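Lurnholm Robotics Club – minutes of the members' meeting, 1/8/20

Present: Joanne Dawber (chair), Anqi Long, Tracey Ellwood, Faith Mwakyusa, Dorothy Marsden (taking the minutes, so please forgive the usual wanderings), and most of the Tuesday-group juniors' parents by turns at the back.

Apologies: two families away on holiday, who both sent very kind messages.

## 1. Welcome and last minutes

Joanne welcomed everyone back and said how good it was to see so many faces, and a couple of new ones too. The last minutes were agreed once Tracey had pointed out that I'd put her down as having built the Lai buggy, when she had only lent the screwdrivers. Corrected with apologies to the two girls who did build it, and who had noticed as well.

## 2. Money

Tracey went through the account. We have £500 put by from the spring raffle and the parents' quiz, and £83 in the tea tin, which goes on biscuits and batteries as before. The Dimano kit renewal is £31 and was agreed without much talk. Faith asked whether the tea tin could stretch to a second extension lead for the far bench, as the one we have is always wanted in two places. Agreed, and Tracey will buy a long one.

There was a longer chat about subs. Joanne would like to leave them as they are until November and look again then. Everyone was happy with that.

## 3. The juniors

Faith reported that the juniors have finished their line followers, all but one of which follow the line. The last one has a strong preference for turning left and its owner has grown rather fond of it, so it is staying as it is and will be entered in the club races under its own rules. Next they go on to the bump sensors. Faith would be glad of old cereal boxes for the maze walls, the bigger the better, and please could people flatten them first, as the cupboard is full to bursting.

Dorothy (me) offered to sew some more number bibs. Sizes to Faith, please.

## 4. The autumn competition

Anqi has read the rules right through, for which we were all grateful, as they run to 16 pages. The main points she wanted put down were these:

- Teams may bring one robot and one spare set of batteries.
- The soft objects round is new this year, and carries as many points as the stacking round.
- Each team keeps a logbook and the judges do read it. Last year ours had a good deal about lunch in it.
- An adult must be with the team all day, but may not touch the robot or give hints.

Tracey will drive, and has room for the folding table. Joanne will be the adult who gives no hints. There was some laughter at this, which she took in good part.

The team name was talked over for far too long. Zalena was kept from last year by seven votes to two, mainly on the grounds that it is already painted on the toolbox.

## 5. Seniors' gripper project 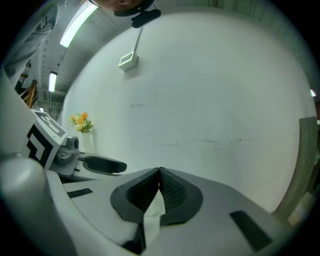
The seniors' gripper project took up most of the second half of the meeting, and Anqi spoke to it with her usual patience. The idea is that the team works with the gripper by hand first, so that they get a feel for how the fingers meet and how much squeeze a thing will stand, before any of it goes near an arm. Soft things are what they are on now, with the new round in mind, and crumpled white tissue paper between the two black finger pads makes a fair test piece, being light and cheap and quick to tear if anyone is heavy-handed. Faith wondered if the textured surface of the pads was a help or a hindrance with paper. Anqi thought a help, but said she would like the team to find that out for themselves and write it up properly in the logbook. She also asked that people take care around the little camera and the marker cube mounted beside it, and pick the gripper up by the body when putting it away.

One of the parents asked whether the seniors could try cloth as well. Anqi would like that very much – socks, flannels, old tea towels, anything clean. I have a whole drawer of tea towels and will bring them along.

Joanne asked that two seniors show the juniors what they are doing at the next session, for ten minutes or so. Anqi will ask for takers.

## 6. Any other business

The blue mug with the chipped handle has been claimed at last. There is still one child's cardigan, navy, on the hook by the door.

Tracey thanked Joanne for sorting out the key with the hall, after a good many telephone calls.

## Jobs to do

- Tracey – extension lead, Dimano renewal, competition entry form
- Faith – maze walls, list of bib sizes
- Anqi – logbook headings, ask seniors about the ten-minute talk
- Dorothy – bibs, tea towels
- Joanne – write to the two families who were away

The meeting closed a little later than planned and we had the last of the lemon cake.

D. Marsden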